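Subject: Re: [Hosolham-workrooms] Tables against the brick, yes or no?

Replying to the message from this morning, quoted here so the digest people can follow along:

> We have the same kind of bare brick at Rirkstead and I am getting
> conflicting advice. One camp says push the worktable right up
> against it and gain the floor. The other camp says leave a gap for
> the broom. Also, did you ever seal yours? And what did you do about
> the stuff rolling off the back?

I belong to the first camp, having been a loud member of the second until September. We left a gap for years. It was exactly wide enough to swallow a pencil and exactly too narrow for the hand that went after it. When we finally dragged the old table out we recovered 83 items, most of them pencils, one of them my good Pokitz scraper, which I had accused several people of borrowing. I have since apologized to two of them.

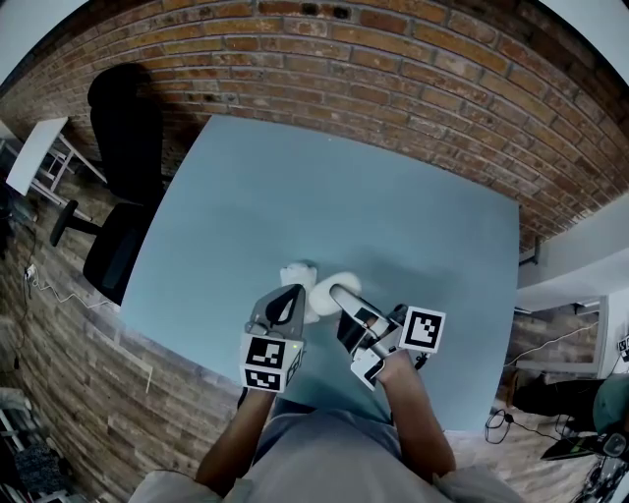 Going tight to the wall does mean you live with whatever the wall does to the table. Brick sheds. You wipe down in the evening and by ten in the morning there's a fresh sprinkling of grit along the back, as if the building had been eating toast. A blue-gray top is good for this, I'll say that much: even a tiny pale speck near the bricks shows up on a matte surface like that, and you can go after it before somebody drags a clean sheet of paper through it. The old top was a speckled beige and hid everything, including a staple I found with my forearm.

As for sealing, no. I priced it. The quote was 333 for the one wall, with a second coat "advisable," a word I have learned to fear. Mikuš sells a masonry sealer by the tub that would have been cheaper, but the sample patch dried shiny and looked like a wet dog - so that was the end of that.

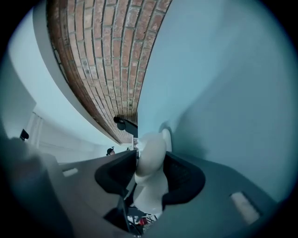
What we do now is brush the wall down with a soft brush every couple of weeks, top to bottom, and vacuum the back edge of the table afterward. The brushing takes around 10 minutes if you don't stop to think about mortar. Don't use a stiff brush. I used a stiff brush once and the joints came out faster than the dust did.

Nothing rolls off the back anymore. It all rolls off the front, where I can at least see it go.

If you want to try it before committing, shove the table up for a month and see who complains. At our place it was me.

Comments (3)

Gap camp, unrepentant. A wall needs to breathe and so does my broom.

Which Pokitz scraper, the short one? I lost mine the same way and am now eyeing our table with suspicion.

Seconding the soft brush. Ours cost next to nothing and has outlived two vacuums.

Recent in this list

Is 1000 sheets too much paper to keep in one room
Chairs that don't squeak, a short and sad thread
Re: Re: Who has the Rirkstead key
Getting tape residue off a matte tabletop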